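**Sixth form robotics club – sorting task, does the grouping rule make sense?**

**ebere_osagie**

Evening all. I help run the after-college robotics club at Durnow and we've got our pupils working on a block sorting project this term. The arm has to tidy a set of plastic blocks on a board, and the pupils write the rules for what "tidy" means. We started in September and it has been lovely watching them argue about it!

Their current rule is that blocks sitting close together count as one group, and the arm deals with the nearest group first. It sounds simple enough, but one half of the club wants to go by colour instead, and we had a proper debate that ran well past 4 o'clock.
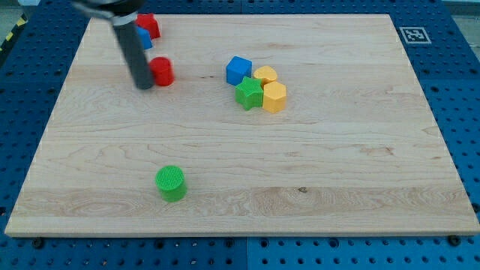

My worry is the odd one out. The green cylinder is off by itself with bare wood all round it, while the green star is tucked in with a blue cube, a yellow heart and a yellow pentagon. By distance, the cylinder is a group of one. By colour, it belongs with the star. Both camps think the other lot are being daft, and I can see it both ways.

**jaehoon_s**

What a nice problem to have. I'd stick with distance for now. Pulling the star out when it's touching its neighbour is much fussier than it looks, and your pupils will spend weeks on that alone. Let them get the lone cylinder working first, it's the friendliest pick on the board.

**Evaristo Ibarra**

I'm going to disagree with Jae-hoon, kindly I hope. We did something like this with our lot at Clinis and the easy picks made everybody a bit lazy – they had a lovely demo and no idea what to do with a crowded corner. I'd give them the cluster early and let them struggle with it. Eight blocks is plenty to be getting on with.

**jaehoon_s**

Fair, but your group had 2 terms and Ebere's has one! I'd hate to see them lose heart.

**d_yook**

Could you let the pupils split? One pair on distance, one on colour, same starting layout for both, then swap code at the end. Ours still talk about the year we did that.

**ebere_osagie**

Oh, I like that very much, thank you. I'll put it to them next session. Evaristo, would you mind sharing how you scored the crowded layouts?

**Evaristo Ibarra**

Not at all, I'll dig the sheet out tonight and message it over. The wording on nudged blocks needs tightening, so do change whatever you like.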